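Ivasero 103 Storeroom Lever Set

4 min read

The Ivasero 103 is a lever handle set on a rectangular plate for interior doors that need to stay locked from the outside and open freely from the inside. It is made for storerooms, supply closets, file rooms and similar spaces in offices, schools and small workshops. The outside lever does not retract the latch. Entry from that side is by key only. The inside lever always retracts the latch, whether or not a key has been used, so a person in the room can get out with one hand.

This is what the trade calls storeroom function, and it gets mixed up with two others. An office function set has a turn or button on the inside that lets the user leave the door unlocked. A classroom function set is locked and unlocked from the outside with a key and stays that way until someone changes it. On the 103 there is nothing to set. Pull the door closed and it is locked. If people go in and out of the room all day, an office function set is probably the better buy, and the Lodhi series below covers that.

The plate matters more than it might seem. Most replacement sets sold today use a round rose, which covers a small circle around the spindle and leaves everything else showing. On a door that has already had one or two locks fitted, that usually means old screw holes, a ring of different paint, or a mark where the last plate sat. The 103 plate is long enough to cover most of this. It also spreads the load over a larger area of the door face, and that helps on hollow doors with a thin skin.

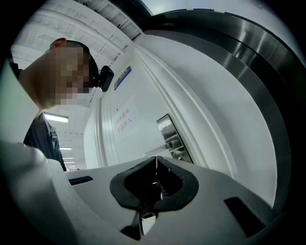
Both plates are through-bolted. The two bolts pass through the door and draw the plates together, so the handle does not depend on wood screws holding in the face of the door. Short wood screws work loose on a door that is used a lot, and once the plate can move, the spindle starts to wear. If you are replacing a set that was held on with wood screws only, you will need to drill two new holes. The paper template in the box marks where they go. Drill from both sides toward the middle to avoid splintering the finish.

The levers are spring-loaded in the plate itself, with a separate spring on each side. In cheaper sets the latch spring does all the work of returning the lever, and after a year or so the levers begin to droop. The springs in the 103 can be replaced without buying a new plate. They are sold in pairs.

What is in the box

Two levers, two plates, one spindle, one latch with faceplate, one strike, two through-bolts, a bag of wood screws for the latch and strike, the key cylinder with two keys, a hex key and the drilling template. The hex key fits the set screws on both levers. Keep it somewhere you will find it — the same size is used on every Ivasero lever set.

Choosing the hand

The levers can be switched for left-hand or right-hand doors. Stand on the keyed side and note which side the hinges are on. If the lever points the wrong way when you take the set out of the box, loosen the set screw, pull the lever off, turn it over and refit it. Do this before the plates go on the door. The latch is reversed separately, by pulling the bolt out slightly and rotating it half a turn. The sloped side has to face the strike as the door closes.

Fitting

A straight replacement on a door with matching holes takes 30 minutes with a screwdriver and a drill. A new door takes longer. Fit the latch first and check that it moves freely before you add anything else. Next put the outside plate on with the spindle in place, then the inside plate, and run the bolts in by hand until both plates sit flat. Tighten them a little at a time, one and then the other. If the levers feel stiff, back the bolts off a quarter turn. Overtightening pinches the plates and is the most common reason for a return.

Test the set with the door open. Work the key several times, then the inside lever. Only close the door once you are sure both do what they should, and keep a key in your hand when you do.

Doors with raised moldings

Paneled doors need one extra check. The plate has to sit on the flat part of the stile, between the door edge and the start of the molding. Measure that strip at handle height. If the molding runs under the edge of the plate, the plate will rock no matter how well it is bolted. Some people cut the molding back, but it rarely looks good. The narrow plate version is the simpler answer and costs the same.
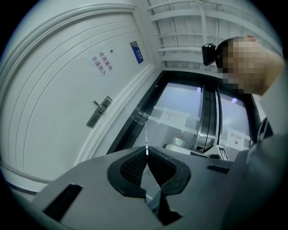
Lever handle on a rectangular plate, paneled white storeroom door.

Signs and keys

A lock that shuts by itself still gets tested by everyone who walks past. A plain notice at eye level cuts down on the rattling. Use large lettering and put it on the door itself if the door is normally kept closed.

The 103 can be supplied keyed alike, so one key works several doors, or under a master key. Both need to be asked for when you order. Cylinders cannot be changed over to a master system later, though the whole cylinder can be swapped. Extra keys are cut from the code card in the box. We do not keep a record of codes, so store the card away from the door it belongs to.

Care

Wipe the levers and plates with a damp cloth and dry them. Avoid anything abrasive and anything with bleach in it — both dull the finish. Put a little dry graphite in the keyway once a year. Oil collects dust and will gum up the pins.

Ordering

In stock in satin silver and dark bronze. Single sets ship from Cernthorpe. Orders above 400 sets are packed by the pallet and need a delivery address with a loading dock. The mechanism carries a 2-year warranty against defects. The finish is covered for interior use only. Sets that have been fitted can be returned for a fault but not for a change of mind, so check your door thickness against the template first.

Related items

Ivasero 103 Narrow Plate
Ivasero Replacement Lever Springs, Pair
Lodhi Office Lever Set with Inside Turn
Lodhi Classroom Lever Set
Grerkora Door Closer, Surface Mount
Grerkora Dry Graphite Tube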